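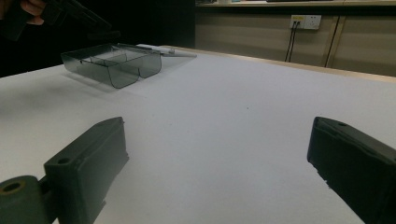

Blackburn Bead and Jewelry Center, Workshop Team

Part-time bench assistant wanted

The workshop team is looking for one person to prepare materials for our beginner jewelry classes. The job is 2 afternoons a week, starting in February, from 1 p.m. to 5 p.m. Pay is $46 per afternoon session plus a materials allowance at the front counter.

You will make up student kits, check returned tools, restring sample pieces, and reorder findings when stock gets low. We sent out almost 600 kits last year, most of them for the Zevar necklace course and the Vunel earring course. You do not need to teach, but students will ask you things and you should be comfortable answering.

Sorting is the largest part of the work. Beads come in mixed bags and have to be separated by size, color and hole before a class can use them. We store them in divided boxes, and anyone who has kept beads, screws or fishing tackle will know the type: a clear plastic box with dividers inside, like the one on the left of the white table. Each box gets a label on the short side and goes back to its own shelf number. Seed beads under 2 mm are kept in tubes and are handled separately.

We would like you to have good close-up eyesight (glasses are fine), steady hands, and some experience with stringing or wire work. Experience with Hellow stock software is useful, but we can show you. The job involves sitting for long stretches and lifting boxes of up to 20 pounds.

To apply, send a short letter and the names of two people we can call to Theerawat Bunnag, workshop manager, or leave them at the counter in an envelope marked "Bench." Please say which afternoons you cannot work. Applicants we want to meet will be asked to come in for an hour and sort a tray, and that hour is paid.

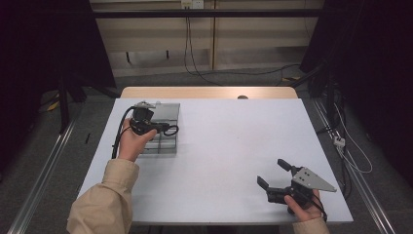

Class dates for spring are not final, so the two afternoons may move once the room schedule is set. We will give at least two weeks' notice of a change. The tables are white and scratch easily, so all cutting and hammering is done on a mat or a bench block. Parking behind the building is free after noon.

12 shares | 3 comments

Contact | Copyright Blackburn Bead and Jewelry Center | Back to top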